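Facilities Exchange > Furniture and Surfaces > Replacement tops for shared work tables

brukar_facilities
Our office is replacing the tops on 17 shared tables in the Brukar building. The present tops are dark, and staff report that they show every fingerprint. We are considering a pale wood-grain laminate. Members with experience of this finish are invited to comment, in particular on corners and cleaning.

Ngau Stores
We have used a pale laminate for 2 years and would select it again. Please specify rounded corners. Square corners chipped in our corridor rooms and had to be refitted.

fleltitz_admin
I must disagree in part. Pale tops show ink and coffee rings, and our cleaning hours increased after the change. A mid-gray finish may serve you better.

Ngau Stores
With respect, that depends on the product used. A damp cloth and mild soap have been sufficient in our rooms.

gokeo_rooms
Our department completed the same change in May. The finish we approved has a fine, streaky grain in beige and cream, and the corners are rounded.

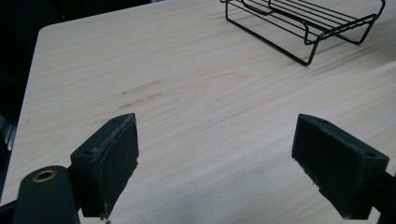
We ordered one spare top with the main delivery and recommend that you do the same, as shades may differ between batches. The supplier charged 273 for the spare, delivery included.

fleltitz_admin
The grain is finer than ours and may hide small marks. My reservation regarding ink stands.

brukar_facilities
Thank you. We will request a sample and test it with ink before placing the order.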